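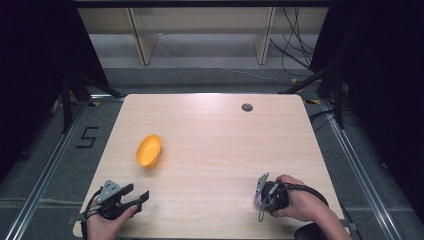

Home | TV | Streaming | Soaps | Cast News

Wikel says its family drama Batalwood will return in March with a run of 15 episodes, and that Seraina Gruber will be back as the hotel owner Marta. Fans may want to wait before celebrating. The streaming service made much the same promise last year, and the date slipped twice.

Gruber, 43, left at the end of season two, when her character drove off a pier. How she survives has not been explained. Yung-ching Tsang, who plays her son, told a fan night in Selport that the answer "makes sense if you watch closely" – which is what the cast said about the twin story too.

Wikel also points to a petition with 1,615 names as proof of demand. That is a thin crowd for a show it calls its biggest hit, and it still won't release viewing numbers.

Comments (3)

fung_fan: She drove off a PIER

Dale R.: Believe it when I see a trailer.

mopsy: Tsang carried season two, give him more scenes

We use cookies to improve your visit. Accept | Settings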